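How I Finally Sorted the Pens on My Desk

My desk collects pens. Last Friday I decided I'd had enough and pulled everything out of the drawer to test it. My friend Keisha swears by cups, but I can never see what's in a cup, so I went with a flat tray with dividers.

Step 1: Empty everything out. Wipe the tray and give it a minute to dry.

Step 2: Test each pen on scrap paper. Two quick lines, and if it skips on both, out it goes. I lost 7 ballpoints this way (no regrets!).

Step 3: Put one thing back first. I start with whatever I grab most, and for me that's the marker I use on freezer labels.
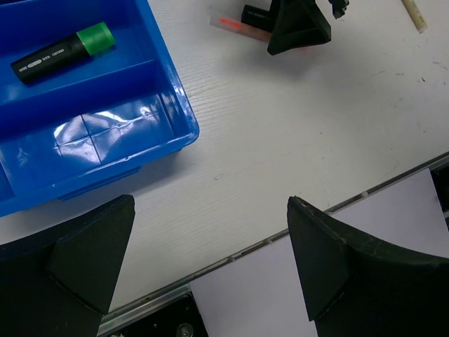
Highlighters come next, and I'm strict with them. I only keep four, one per color – any more and I end up with three half-dead yellows again. Lay them flat, caps all facing the same way, so you can grab one without looking.

Step 4: Give the odd stuff its own section. Sticky notes, erasers, little packs of things my niece Estrella leaves behind. If you don't set aside a spot, they creep in with the pens and you're back where you started. 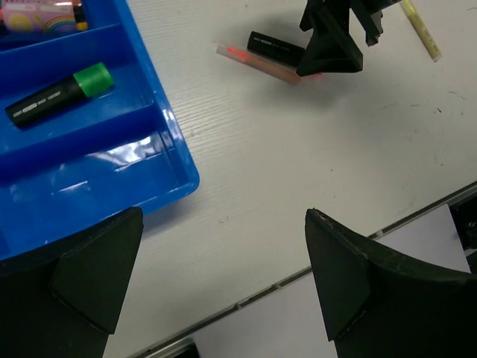 Green-capped marker in the middle section, small colorful package in the top one.

Step 5: Leave some room. I know it's tempting to fill every slot, but you'll buy more pens. I bought two on Monday.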